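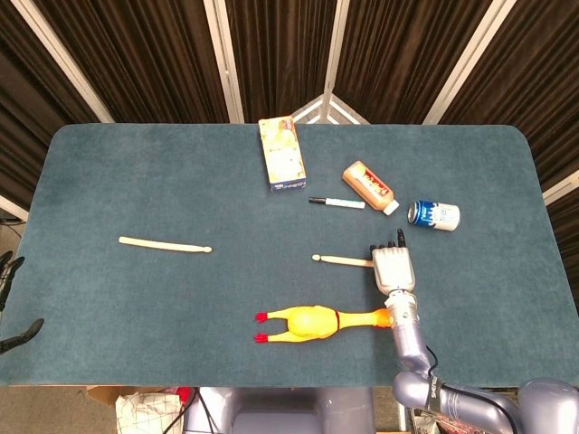 图1 铺好毡面的桌子，后方为褶皱帘和白色金属立杆

主题：桌面毡布选型与滚动、噪声问题，求意见
版块：工作间与桌面

楼主 毡面三号
发表于 7/1/20
桌子是长方形，远端两角为圆角，近端为直边。表面为深青蓝色毡布，密度标称400克每平方米，Boltudholm的卷材，用喷胶满贴。目前遇到两个问题：
一、圆柱形物品横放时是否需要另加限位。图中横放的有饮料罐、挤压瓶、记号笔和两根鼓槌。
二、毡面起毛后如何处理，不想整张揭掉。
帘子是深褐色的，挂在桌后，主要为了吸声，效果没有测过。

2楼 Wornport老客
先说第一个问题。毡布的滚动阻力比裸板大得多，桌面水平误差控制好就不用限位。把水平仪放在两个对角方向各量一次，只量长边没有意义。
鼓槌是锥形的，滚起来走弧线，跟罐子不能按同一种情况考虑。

3楼 thaddaeus_a
不同意2楼。满贴毡布压久了会出现浅槽，罐子停在槽里看着很稳，换个位置就未必。我这边用同克重的料，约50天后槽就能用手摸出来。建议中间垫一层软木。

4楼 Wornport老客
回3楼：你那是胶没干透就上重物。喷胶要晾够时间，按罐身说明加倍。软木垫层会让整个面发软，写字时笔尖下陷，楼主桌上有记号笔，估计也要写东西。

5楼 楼主 毡面三号
写字不在毡面上写，另有垫板。记号笔是做标记用的。
补充：桌子水平在贴布之前调过，贴完没有复测。

6楼 灰线轴
起毛的问题：用剃毛器，低速，顺着一个方向走，不要来回。剃完用微湿的布带一遍。不要用胶带粘，越粘纤维越松。
另外挤压瓶横放这件事我有保留意见。盖子哪怕拧紧了，横放久了密封圈处也可能渗。酱料类的油渍进了毡布基本洗不掉，尤其是深色料，干后会留一圈亮边。要么竖放，要么垫托盘。

7楼 Berchtold二手
6楼说的油渍可以处理：玉米淀粉敷四小时，刷掉，再敷一次。前提是当天发现。过夜的我没成功过。
那个奶油色加黄色的纸盒倒没什么，平躺着稳定，纸面和毡布之间摩擦也够。

8楼 thaddaeus_a
纸盒最怕潮。湿布擦过毡面以后要等全干再放回去，否则底面会吸水变形。
还有，桌上那只黄色橡胶鸡什么材质？软PVC里的增塑剂会迁移，长期压在毡布上可能使喷胶变软。我一块布就是这么起的泡，位置刚好在一个橡胶玩具下面。

9楼 楼主 毡面三号
鸡的材质没有标识，捏起来偏软，我按PVC处理，以后不长期放桌上。

10楼 Wornport老客
增塑剂迁移属实，但要穿过毡层到胶层，时间以月计。8楼那个泡我仍然认为是胶的问题。

11楼 thaddaeus_a
我换过胶，泡还在同一个位置。

12楼 灰线轴
两位的分歧做个对照就行：同一块边角料，两种胶，各压一个软PVC件，十月再揭开看。
回到楼主的吸声。褶皱帘的效果取决于打褶倍率和离墙距离，只看颜色和厚度判断不了。帘子离墙多远？打褶几倍？

13楼 楼主 毡面三号
离墙177毫米，两倍褶。白色立杆是Elletdale的，金属，敲上去有余响。

14楼 Berchtold二手
余响可以在杆内塞泡沫条，前提是端盖能拆。立杆底部的三角支架也检查一下，螺丝松了会跟着响，垫尼龙垫圈。

15楼 楼主 毡面三号
端盖能拆。先复测水平，再处理立杆。软木垫层暂不做，喷胶对照我手里有边角料，可以剪两块46毫米见方的试。

16楼 Wornport老客
46毫米太小，边缘效应占比过大，至少翻倍。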